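The Little White Table, Piece by Piece

I have a soft spot for small side tables, and the Brustlow is my favorite of the lot: a square white top, four tapering legs, and that's the whole thing. It goes beside a bed or under a lamp or next to the one chair everybody fights over. Flip it upside down and it looks like some kind of creature with its feet in the air, and I love it that way almost as much as the right way up!

These pictures are all about the putting-together stage, which I think gets far too little attention. Everybody photographs the finished living room. I'd much rather look at the legs.

The legs are the part I'd buy the table for. They're long and round and they narrow so gently that you don't quite notice it until you lay two side by side with the ends swapped. Sebastian Roman, who taught me most of what I know about flat-pack furniture, likes to set out all the legs before he even looks at the top. I used to go the other way (top first, legs out of the bag one at a time) and I've come around to his method completely.
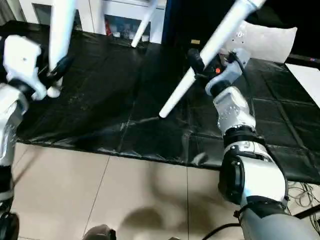
Color matters a lot with white furniture, too. There must be 1000 whites in the world, and the Brustlow's is a friendly one, a bit creamy when the sun is on it and cooler toward evening. Viorica Bălan has hers next to a bright white bookcase and the two get along beautifully. Mine stands on a dark rug and practically glows.

I like to work on something dark for the same reason. Every edge shows up, and so does any little piece of hardware that rolls away. An old blanket works, or a sheet of plastic, and either one spares the finish when the top goes face down.

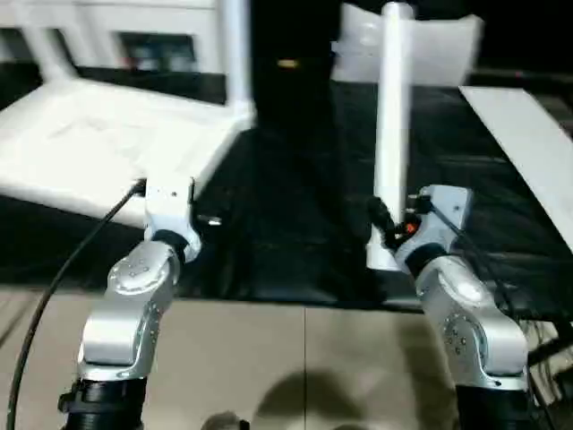 White on glossy black, with a tall white rod standing up.

Getting a leg nice and upright is the satisfying part. Start it by hand and let it find its own way into the corner — if it fights you, back it out and begin again. I go once around all the corners loosely, then a second time to snug everything up. Safta Ilie does each leg fully before she touches the next, and her tables don't wobble either, so do what pleases you.

Up close, a leg stops being a leg and turns into pure shape. A matte surface picks up so much: a cool bluish light down one side, the darker part lower down, a short pale mark you'd walk past a hundred times. I could look at this stuff all day.
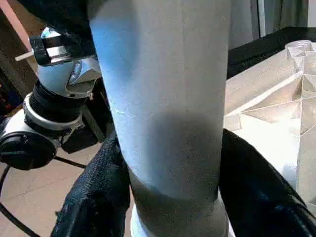
Four Corners, One Top

The top is so plain that it's easy to skip over, and I'd like to stick up for it. Turned over, it shows you how the whole table works, with a place for a leg at each corner and a slim rim around the outside. Paraschiva Toma keeps hers upside down on a shelf in her hallway in Nostgate and stores rolled-up posters between the legs. I laughed when I first saw it, and then I went home and tried it with wrapping paper. It's great!

The moment I always want to slow down for comes just before the end, when most of the legs are up and there's still a corner waiting. The shape is all there already. You can see exactly where the last line is going to go.

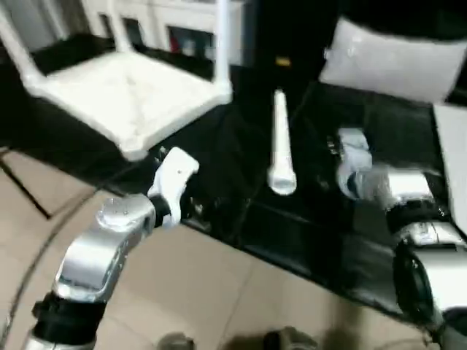

GRELLPORT, September — Three legs up and one lying alongside, wide end toward us. The open corner is the one closest to the viewer, with its rounded socket showing, and the panel sits on the black at such a lovely slant that it reads as a diamond. If I were printing just one of these for the wall, it would be this one.

Sebastian Vasiliu has asked for a set of the prints for the shop on Turcotte Street, and I'm making them a little larger than usual so the legs get their due. Next up in the gallery: stools!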